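Usness Town supporters board > First team > Playoff format, two legs or one?

Started by valente_end, 21st July

valente_end
The league has put out its proposal for next season and I haven't seen a thread on it yet. Short version: the semifinals go from two legs to a single match at the higher seed's ground. The final stays at two legs. Clubs vote before the winter break and it would take effect when the season opens in February.

I'm against it. We finished second this year and lost the first leg at Bodach 2-0, then got it back at home. Under the new plan we would have hosted the only match, fine, but I'd still rather have the two. It's the best week of the year and they want to cut it in half.

oldferryroad
I'm for it. If you finish higher, you should get something for it. Right now the higher seed gets the second leg at home and that's all. I went through the results on the league site a while back and the home team in the second leg doesn't win the tie nearly as often as people think.

Also, the first legs are dull. Both teams sit in. Bodach scored twice from corners and otherwise that match had no shots in it worth mentioning.

M_Awan
Mehwish Awan here from the supporters' trust. The trust has been asked for a view and we meet the club next week, so I'm reading this with interest. Two things that might help:

The travel subsidy is per match. One leg means one away allocation, and for the lower seed's fans that's the only semifinal they get to see in person.

The gate is currently kept by the home club for each leg. Under the proposal it would be split, but the document doesn't say in what proportion. We have asked.

valente_end
Thanks Mehwish. The split matters a lot. Our semifinal crowd was over 2000 and that pays for a good part of the preseason.

tackle_from_behind
Everyone is talking about us as if we'll finish second every year. Go back three seasons. We were fourth, we'd have had one match away at Ular and no home game at all. How many of you would be for it then?

oldferryroad
I would. Finish higher.

tackle_from_behind
Easy to say in July.

junaid_z
I was at the Ular semifinal he's talking about. We were a goal down after the away leg and the home leg went to extra time, with the winner in the 88th minute chalked off for offside before that. I still think he was level. You don't get a night like that with one match. My vote, if I had one, is to leave it alone.

Junaid Zaidi
Block C since the old stand
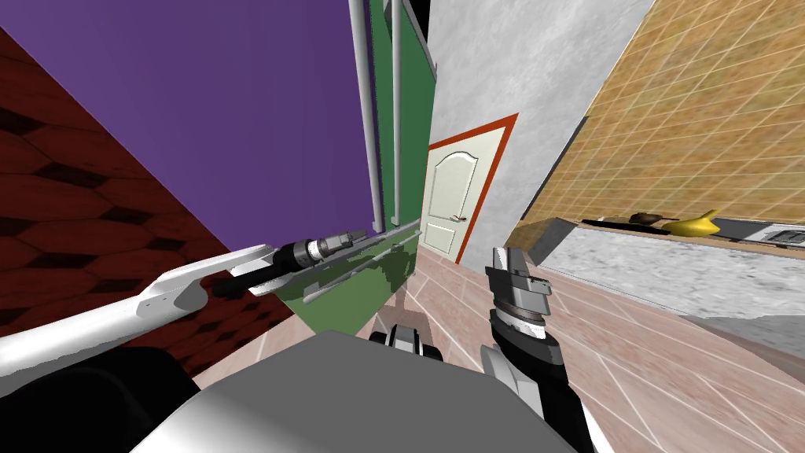
pressbox_pete
Re: the Ular game. The disallowed goal was offside, I'm sorry. I've watched it back plenty of times. The shoulder is past the last defender when the ball is played.

On the main question, I don't think anyone has mentioned the schedule. The league wants the season done a week earlier. Players had two semifinal legs and the first leg of the final inside 11 days this year, and we started the final with three of the back four carrying knocks. If you drop a semifinal leg you get fresher teams in the final. I'd take that trade.

valente_end
Then start the season a week earlier. Or drop the midseason cup, which half the clubs play their reserves in anyway.

pressbox_pete
The pitches won't take an earlier start. Bodach's was 100 percent unplayable in the opening week and ours was not much better.

junaid_z
It was level, Pete.

M_Awan
Can I ask people to say whether they'd accept a single leg if the lower seed got a bigger away allocation? That's the compromise another club's trust has floated. I'd like to take a number of views into the meeting.

oldferryroad
Yes.

tackle_from_behind
No. A bigger allocation doesn't help the season ticket holder who can't travel — my dad is one of them.

valente_end
No from me, but I'd listen if the gate split was fair. Say half each after costs.

pressbox_pete
Yes, with the same condition on the gate.

M_Awan
Thank you. I'll post what the club says once the meeting notes are agreed. If you haven't replied yet, you can still message me before then.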